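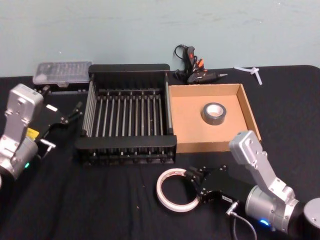 Keeping Tape, Crates and Small Tools Usable Between Jobs

July – by Miyuki Kinoshita

Most of the waste in a home workshop comes from storage. Tape dries out, blades rust, and glue sets in the nozzle. The notes below apply to a garage, a utility room or one end of a kitchen table.

Masking tape

Store rolls flat, on their sides. A roll left standing on its edge in a warm place flattens where it rests and then unwinds in jerks. Keep tape away from windows and heaters, as sunlight hardens the adhesive. If the sides of a roll have picked up dust, wipe them with a cloth barely damp with rubbing alcohol and let them dry before use. Grit on the sides transfers to the paint line.

Old tape that splits as it comes off can sometimes be recovered. Warm the roll in a microwave for no more than 10 seconds and try it again. Do not do this with foil tape or with any roll that has metal in the core. Tape that still splits is fit only for labeling.

Fold the free end under by a finger's width after each use.

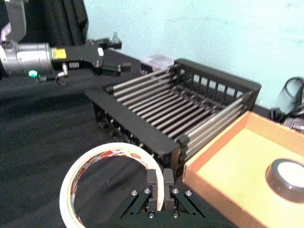 Open-sided crate and a roll of masking tape on black cloth.

Crates and bins

Slatted crates suit anything that needs air: rags that have been washed, brushes, garden gloves, onions. Solid bins suit anything that sheds or leaks. Small parts fall through slats, so line the bottom with a cut piece of cardboard or a shallow tray. Replace cardboard when it softens.

Wash plastic crates in warm water with dish soap. For stains, use a paste of baking soda and a stiff brush. Bleach is seldom needed and leaves some dark plastics chalky.

Label two adjoining sides. A label on one side only will end up facing the wall.

Working surface

Cover the table before laying out tools. A dark cloth shows light-colored screws and washers well and hides black ones completely – use a pale towel for those. A cloth will not stop solvent. Put plastic sheeting under it for any job with thinner, oil or wood stain.

Hand tools

Wipe steel with a lightly oiled rag before putting it away. In a damp garage, keep the relative humidity under 50 percent if possible, or put a packet of silica gel in each closed drawer. Packets can be dried in a low oven and used again, provided the wrapper is rated for it.

Derek Staniforth writes that he stores chisels in old wool socks. This works if the socks are dry and the edges are oiled first.

Related
Cleaning a Paint Roller Without Wasting Water
17 Uses for a Worn-Out Towel
Descaling a Kettle
Drawer Liners Compared

Contact | Copyright Lilter Home Notes | Back to top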